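Review: Clevside Bench Rules for Hand-Held Gripper Work, second edition

Reviewed by Sulastri Rahman
February 5, 2020

Clevside sell this as a kit. For your money you get a ring-bound rule book of 106 pages, a wall card with the short version, a pad of session sheets and a roll of floor marking tape. We paid 300 for the full set. The book on its own is 80, and I'll come back to whether that is the better buy.

It is meant for people who record handling tasks with a pair of hand-held grippers, one in each hand, so that a robot arm can be taught from the recordings later. There are plenty of safety standards for robot arms in cages. There is much less for a person at a table holding two tools with cables on them, and most groups I know of have made up their own rules as they went. Ours were on a sheet Teguh Kusuma typed up two years ago, with corrections in three colours of pen.

We used the Clevside rules for a full month of ordinary work before I wrote this. Most of that was small household items: a hairbrush and a basket, cups, cloths, boxes with lids.

What the rules cover

The book is in five parts: the table and floor, the tools, the objects, the session itself, and the paperwork. Each rule is a sentence or two in bold with a paragraph of explanation under it. The explanations are well written. You can hand the book to somebody new and they will get through the first two parts in an afternoon.

Part one says the work surface should be plain, pale and matt, and that nothing should be on it apart from the objects for the task. It also says that both grippers should start open, clear of the objects, and be held there for a slow count of two before anything is touched. We had never bothered with the count. It makes trimming the recordings far quicker, and I would keep that rule even if we dropped the rest.
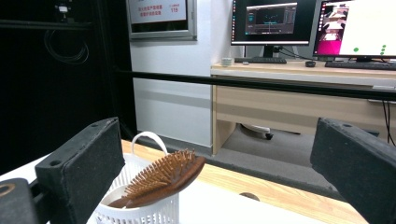 Open fingers either side of the basket, brush resting in it.

Part two is about the tools, and it is the strongest part of the book. There is a check of the fingers before each session: look at the faces, look at the edges, check the screws, open and close fully. The rule on wear is sensible. A scuffed finger may stay in use as long as the grip is sound and the wear is noted on the sheet, and fingers are to be changed as a pair. I had expected them to insist on new parts every few weeks, which would have cost us a fortune.

It also gives a page to what is behind the table. Screens, notices and desks all end up in the recordings, and the book asks you to decide what may be left on show and write it down. Anything with a person's name on it should be turned off or covered. Fair enough. It stops short of telling you to hang curtains all the way round, as the Multstead guide does, and I think Clevside have this right. A room with a desk in it is a perfectly good room to work in.

Part three, on objects, is thinner. It tells you to pick things of a known size, to keep them clean and to retire them when they break. There is a short rule on labels and barcodes, which says either take them all off or leave them all on within one set. I would have liked more on awkward shapes. A hairbrush has a long handle, a wide head and bristles that behave differently depending on how they meet the finger, and the book has nothing to say about where to hold one. We settled on our own wording for that and wrote it in the margin.

Cables and sleeves

These two get a chapter to themselves in part four. The cable rule says that each cable should leave the tool with enough slack for the longest reach in the task, and should not pass between the tool and the object. Spare cable goes on the floor, coiled, outside the area where the operator stands. Sleeves may be long but should be close at the wrist, in one plain colour.

I have some doubts about the slack. Enough for the longest reach is more than you need for most of the task, so the extra ends up lying across the table. Syahrul Sembiring, who does most of our two-handed work, tried clipping the cable to his forearm and found it pulled at the tool when he turned his wrist. He went back to letting it hang. The book could do with a drawing at this point. There are hardly any drawings in it at all.

For two-handed work where one hand is idle, the rule is that the idle gripper stays open, low and to its own side of the table. It is easy to follow and easy to check afterwards.

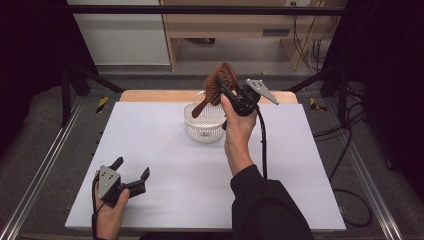

The session sheets

The pad is the weak part of the kit. Each sheet has space for the operator, the task, the objects, the tool check and any faults. The boxes are too small, and the paper is so thin that pen shows through. There is no place to record which hand did what. Yanti Latuheru redrew the sheet on the computer within a week and we have printed our own ever since.

The numbering is a good idea though. Every attempt gets a number that is never used again, even if the attempt is thrown away. We are now up to 1445. Under our old system, a failed attempt was simply recorded over, and we had no idea how many there had been. Keeping the bad ones on the list has shown us which tasks need a rethink.

Ending an attempt

The rules for finishing are the ones people break most. The book asks you to let go, draw the fingers back until there is clear table between them, and stop there before putting the tool down. At the end of a long run everyone wants to let go and relax in one movement.

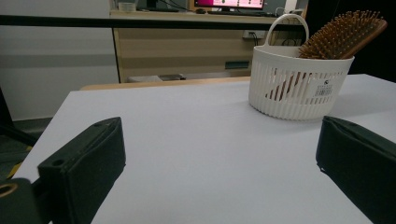

We put the wall card up at eye level opposite the operator, and that helped more than reminding people did. The card is sturdy and the print is large. It leaves out the cable rule, which seems an odd choice when that one has a chapter behind it.

The tape is ordinary floor tape. It sticks to hard flooring and does not stick well to carpet.

Compared with the others

The Multstead guide is longer and stricter, and assumes you have a room built for the purpose. The Trirnano notes are free, but they are a list of tips and you could not audit anyone against them. Clevside sits between the two. Patricio Olmedo, who looks after our fixed arms, thinks the book should say more about stopping work when a tool faults, and I agree. At present it gets four lines.

Buy the book and leave the kit. You can print better sheets yourself and get tape anywhere. If they ever sell the wall card separately I would add one of those. A third edition is promised for May, so if you are in no hurry it may be worth waiting to see whether they have put some drawings in.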